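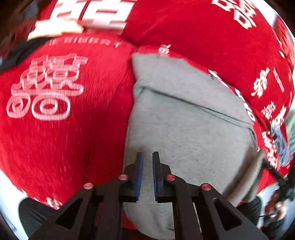
4.2 Comparison of finger pads on soft goods

Figure 3. View from the camera of the hand-held tool during a trial with the ribbed pads. The two fingers are open above a grey fabric item, which lies between red printed fabrics.

The second part of our study concerns the finger pads. In Section 4.1 we compared the opening widths of the gripper with rigid objects, and there the choice of pad had only a small influence. With clothes and other soft goods the situation is different. The fingers must take hold of one layer or a small fold, and they must not pull the neighbouring items with them. For this reason we repeated the trials with fabric only, and we changed nothing in the tool except the pads.

Three types of pad were tested. The first is the ribbed blue pad shown in Figure 3, which we call Fokach in the rest of the paper. The second, Satow, has the same outer shape but a smooth face. The third, Ra, is smooth as well and is made of a softer material. All pads were mounted on the same black fingers, so the distance from the camera to the fingertips was equal in all trials.

Each pad was used for 40 attempts on every fabric group. The operator placed the open fingers over the item, closed them with the trigger and lifted the item to a height of 600 mm. An attempt was counted as successful when the item was held at this height for 1000 ms and no second item was lifted together with it. The operator was allowed to change the direction of approach before closing, but not to touch the item with the free hand. If the fingers had already closed, the attempt was counted, also when the operator considered it a mistake.

Most of the difficult cases were of the type in Figure 3. The grey item is in a kind of trough, with red fabric rising on both sides of it. In such a position a wide opening is a disadvantage: the outer sides of the fingers reach the neighbouring fabric first, and the item in the middle is then pressed down before the pads can meet. We therefore asked the operators to begin with a narrow gap and to open it only when the tips were close to the surface.

With Fokach the fold was usually formed at the first closing. The ribs hold a knitted surface well, and the pad does not need much force. With Satow the fabric often slipped out during the first part of the lift, mainly on smooth printed cloth. Ra gave a better hold than Satow on the same cloth, but its soft face bent outwards when the fingers were fully closed, and thin items escaped at the lower end of the pad. In total 167 attempts failed over all pads and fabric groups, and the larger part of them belongs to Satow.

A second kind of failure was the double pick. It was seen more often with Fokach than with the two smooth pads — the ribs also catch the edge of a neighbouring item when this edge lies over the target. We could reduce it by turning the tool so that the fingers close across the fold and not along it. This correction is simple for a human operator, who sees the pile from outside. For a policy which receives only the image of the tool camera it can be harder. The wide lens bends the straight edges of the fabric, and the lower part of the target is hidden behind the fingers.

The trials were recorded with the Bellent controller in October. The same settings for closing speed were kept for all three pads, although Ra would probably profit from a slower closing. We did not test this. In the following sections only Fokach is used, and the double picks are reported separately from the other failures.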